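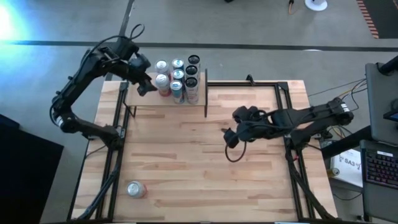
Re: [groliveck-list] Butcher-block tops and canned drinks at the Cornance hall

An earlier message said:
> The hall should go with the butcher-block tops from Eridance.
> They last forever, they wipe clean, and at $342 a table
> they'll pay for themselves by November of next year. We can
> sell cans off them and skip the cups completely.

I've read this a few times and I still don't see where "forever" comes from. The Eridance sheet gives a 2 year warranty, and it leaves out surface damage. We own 12 folding tables. Four of them wobble. That is a case for buying four tables, or for buying a box of screws.

As for "wipe clean," oiled wood needs to be oiled again. Who is doing that, and how often? The old bar at Cao had a block top and it was gray and sticky inside a couple of winters. Maybe theirs was cheap. Maybe ours would be too.

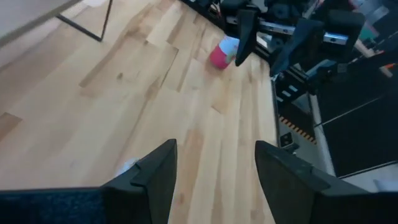

Narrow strips, light and dark mixed, with a small knot or two.

I'll grant that it looks nice. I'd still want to know what's holding the strips together before anyone sets a coffee urn on it.

Then the cans. The message says tables "pay for themselves" and the only income in it is drinks. We sell drinks now, off the tables we have. I don't believe one person will buy a second soda on account of the wood under it.

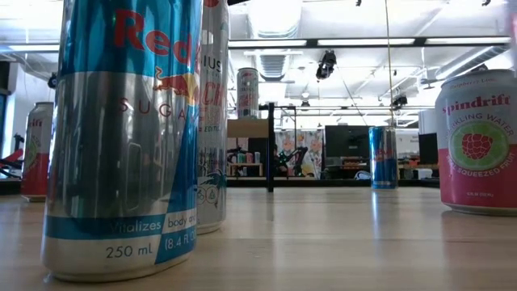
Cans on a pale wood top, Red Bull Sugarfree nearest.

Could whoever has the written quote post it, with delivery and the price of the legs? I'm a no until I see it.

2 replies | 4 likes | 0 shares

Recent on this list:
- Parking at the Cornance hall, again
- Cups: paper or bring your own?
- Minutes from the Cao meeting
- Lost: green thermos lid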